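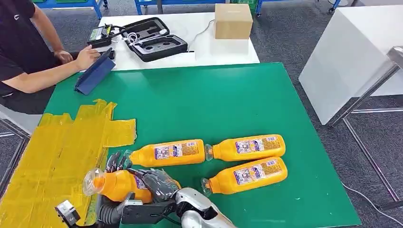

Unit 3: Packaging and the Shelf

Handout for the introductory retail course, Warkstead evening program
Updated 9/24/22

12 shares | 4 comments

Read this before class and bring it with you. We will use the terms below when we go over the Hukik and Stulline assignments.

1. Three layers of packaging

Primary packaging touches the product. A bottle, a tube, a jar and a foil pouch are all primary packaging. The cap counts too.

Secondary packaging groups or covers the primary pack. A printed carton around a jar is secondary. So is the shrink wrap that holds a set together.

Tertiary packaging is for moving goods. Shippers, pallets and stretch wrap belong in this group. Shoppers rarely see it, but the store staff handle it every day, and a bad shipper can ruin a good bottle.

Students often mix up the second and third layers. Ask who the layer is meant for. If the shopper takes it home, it is almost always primary or secondary.

2. What the package has to do

It has to hold the product without leaking and survive the trip. It has to carry the information the law requires in the place where it is sold. It has to fit the shelf. After all that, it has to sell.

Small brands tend to start with the last job and get into trouble with the others. The Chin line in last term's case had a tall bottle that looked good in the sales meeting and did not fit under a standard shelf. The stores laid it on its side, and the front label faced the floor of the shelf. Reorders fell off by January.

3. Color

Color is the first thing a shopper picks up from a distance, before shape and well before words. A brand that keeps one color for years can be found by regular buyers without reading.

Color also sorts a range. Stulline uses one bottle shape for everything and changes only the color. This keeps mold costs down. The drawback is that two close shades get confused under store lighting. When you choose colors for a range, print them and look at them under the kind of light the store has. Do not judge them on a screen.

4. Caps and closures

A closure can be plain (screw, flip, pump) or decorative. Decorative closures cost more per unit and usually need their own mold. They are common on gift items, bath products and fragrance, where the buyer may keep the bottle out on a counter.
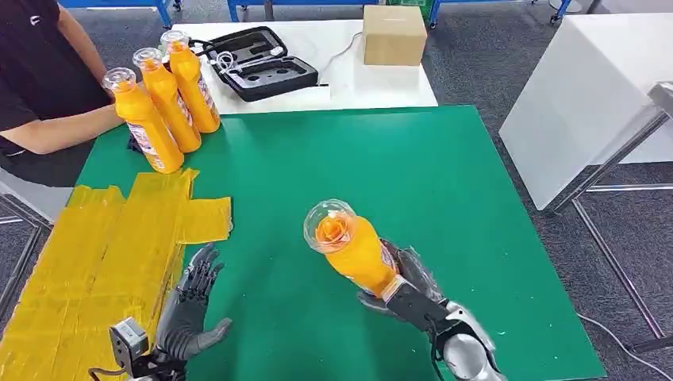

Fig. 2. Decorative closure: orange rose under a clear domed cap.

Points to check on any decorative closure:

- Does it make the pack top-heavy?
- Can it be packed in a shipper without a divider?
- Does a clear part scratch in transit?
- Can the shopper tell how to open it?

5. Labels

A wrap label goes partly or all the way around the pack. It gives more room than a front-and-back pair, but the shopper sees only part of it at one time. Put the brand and product name in the part that will face out. Leave the legal text for the side.

For the Hukik exercise, assume a run of 100 units and a shelf space that holds 20. Work out how many times the shelf must be filled to sell the run, and say where the remaining stock will be kept.

6. For next class

Pick one product you have at home. Write 30 lines or fewer on its primary packaging, its closure and its label. Note one thing you would change and what that change might cost the maker. Bring the empty pack if you can.

Reading: Unit 4, shelf layout, first half only.

4 comments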